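Household Organizing, Unit 4 handout: One Box, One Bed
Course notes by Thandeka Mthembu, February intake

Welcome back! Last unit was all talk about closets, and I know several of you were itching to get your hands on something. So this time we pack. One open box, one bedroom's worth of small stuff, and the bed as your work table.

I love working on a bed. It sits at a friendly height, it's soft, and whatever you put down stays put instead of rolling under the dresser. Smooth the cover first so the box sits level. If you have a choice of boxes, take one with a white inside, as small things show up so much better against it.

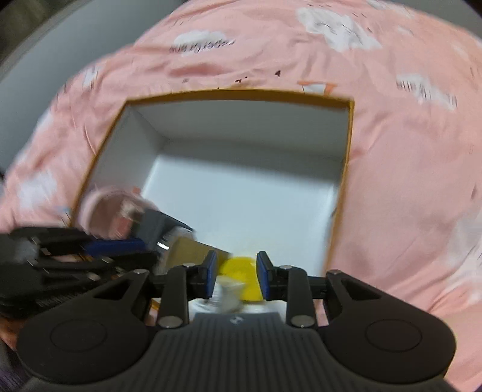 Please have your things gathered before you begin. Kátia Macedo, who taught this unit before me, used to give people 2 minutes to collect whatever was on the nightstand and the windowsill, with no sorting allowed. Try it! You get a wonderfully odd mix, and an odd mix is good practice.

Key terms for this unit

Anchor wall: the side of the box you build against. Pick one and stick with it.
Row: items standing or lying side by side along the anchor wall.
Open floor: the part of the box you haven't used yet. Keep it in one piece.
Stray: anything too small or too crumply to hold a place by itself.

How to build the row

Start at one end of the anchor wall with something slim and upright. Put a soft item next to it. Then come the firm boxes, close together, seams and lids where you can get at them. Flat things go into whatever gap is left. Keep going until the row is full, and only then start a second row.

Beginners nearly always do the opposite and drop things in the middle. I did it for years (my moving boxes were a disgrace). The trouble is that the middle gets used up fast and you end up with four awkward corners.
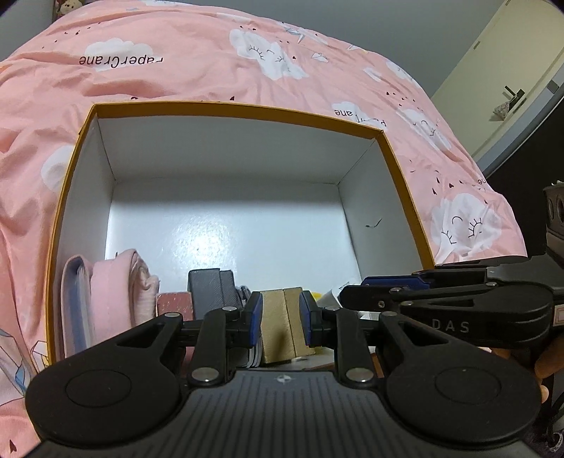
Soft items deserve more credit than they get. A scarf or a pillowcase, rolled up, will fill a gap of almost any width and keep its neighbors from knocking together. Look at how the rolled or folded pink fabric fits in beside the slim book-like item near the left end of the row, with the firmer boxes coming after it. And the far part of the box is still clear, lovely open floor all ready for row two!

A word on strays. Afonso Mendes asked in the morning group whether they should go in first or last. I say last, every time. Tuck them beside something solid, or drop them into a small pouch if you have more than a handful.

To do before next time

Pack one box using a single anchor wall. Take everything out and pack it again from the other end. Write down which version left you more open floor. Leonilde Henriques has offered to bring spare boxes, so see her if you're short.

Reading: packet page 40, the section on drawers.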